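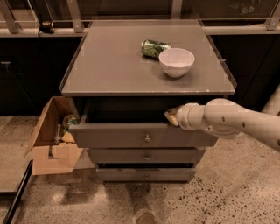 The storage challenge is back

It is April, so the decluttering challenge has come round again, and this year it has a name, a hashtag and a sponsor. Pondamik, the app that a good part of my inbox seems to have signed up for, wants you to get rid of 50 things in a month. You log each one, you get a green tick, and at the end there is a badge. Several of you wrote to ask whether I was doing it. I did it for eleven days. I have opinions.

First, the number. Why 50? I went through the help pages looking for the reasoning and found none. Fifty is a lot if you live in one room and nothing at all if you have a garage. I got to fifteen in my first evening by throwing out dead pens, and the app congratulated me exactly as warmly as it did the next day, when I finally let go of a coat I had been arguing with myself over for two winters. A count treats the pen and the coat as the same event. Anybody who has ever cleared out a house knows they are not the same event.

Second, the app wants to sell you boxes. It takes about four days to start. You log a few items under "desk" and up comes a suggestion for a Koller drawer divider set, three sizes, shipping included over a certain amount. I have nothing against drawer dividers. I own some. But there is something off about a program for owning less that ends at a checkout, and I would like somebody at Pondamik to say out loud how much of their income comes from the boxes. I wrote and asked. I got a reply thanking me for being part of the journey.

A reader sent me a survey that has been going around, the one that says people who finish a challenge like this feel calmer. It had 1,093 responses. I read the thing through, small type included, and every one of those people was already a paying user who had finished. The ones who quit on day eleven weren't asked. I can't tell you whether a clear shelf makes you calmer, and after reading that survey I still can't, and neither can they.

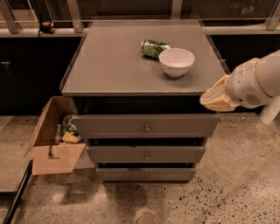

HOME & HABITS

What I kept from it, and what I dropped

To be fair to the challenge, a couple of things did stick. I now have one flat surface by the door where things in transit go. Library books, a dish that belongs to someone else, the returnables. The rule I was given was that the surface must be cleared every night, and I lasted two nights. My own rule is that it gets cleared when I can't put my keys down, and that one has held up fine since the middle of last month.

I dropped the labeling. Labels are lovely in a workplace where twelve people need to find the tape. In a home with two adults in it, the label mostly tells you what used to be in the drawer. Ours said "cables" for a year after the cables moved out and the takeout menus moved in, and neither of us ever opened it by mistake, because we both knew. I do make an exception for the freezer.

I also dropped the folding. The method that came bundled with the challenge has you standing your T-shirts on end like files. It looks wonderful for as long as the drawer is full. Take out four shirts and the rest fall over, and then you have a heap with ambitions. If you like doing it, please go on doing it, but don't let anyone tell you it saves time. I timed it against my usual folding for a week of laundry and it was slower every single time.

A few of you asked about the "one in, one out" rule. I would be more impressed if the people who promote it applied it to their own products. It works for mugs. It does not work for children, hobbies, or anyone who cooks. The version I can live with is looser: when a drawer stops closing, something leaves that drawer. It asks nothing of you on an ordinary day, and a drawer that won't close is hard to ignore.

As for the furniture end of it, I went to look at the Palden range, which three separate newsletters called "the storage that thinks like you do." It is a chest of drawers. The drawers go in and out. The tall version costs 146 more than the short one, for which you get a single extra drawer, and the salesperson could not tell me what the runners were made of or whether you can buy a replacement. That last question is the one I would ask about any chest at any price. The drawer front will outlive all of us. The runner goes first, usually on the drawer you use most, and if the maker won't sell you a new one then you are shopping for a whole new chest.

Some other things worth checking in the store while they hover: pull the top drawer all the way open and lean on it a little, to see if the whole piece wants to come with it. Look for the wall anchor in the box and ask for one if it isn't there. Put your hand flat inside at the back and feel for staples. Then close the drawer with one finger from the far corner. The cheap ones will jam sideways, and some of the expensive ones will too.

I should mention the used route, which never comes up in these challenges, presumably for the reason given earlier. The thrift store on Endedside has a back room of dressers that are heavier, uglier and better made than anything I saw new. You will need a friend and a van. You may need to live with a smell of mothballs through the summer. A bowl of baking soda in each drawer is the standard advice and I have never been able to tell whether it does anything. Leaving the drawers outside on a dry day does.
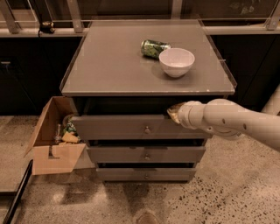 FROM THE MAILBAG

On last month's piece about refill shops, opinions were split. Several of you said I was too hard on them. One reader keeps careful records and finds she spends less on rice and oats than she did at the supermarket, and more on everything else. That matches what I found with dish soap, where the refill was dearer by volume than the big bottle and I had to carry it home up a hill. I will still go for the spices. I stand by the rest.

Two people wanted to know if rinsing the recycling is worth the hot water. I use whatever is left in the sink after the dishes and stop there. The guidance for our area changed again over the winter and the leaflet contradicts the website, so check the date printed at the bottom of yours. If it has no date, I'd go with the website.

Someone asked about vinegar as a cleaner for stone floors. Please don't. It will dull some kinds of stone and it can be rough on the sealer, and the people posting those videos have usually moved on to another floor by the time you would notice. Warm water and a little of whatever the installer recommended will do.

And a correction. I wrote that the community tool library was open in the evenings. It closes at 4 p.m., and has done since the fall. My apologies to the reader who walked over there for a sander.

Next month I'm looking at subscription light bulbs. If you have one, or had one and managed to cancel it, write and tell me how long the canceling took.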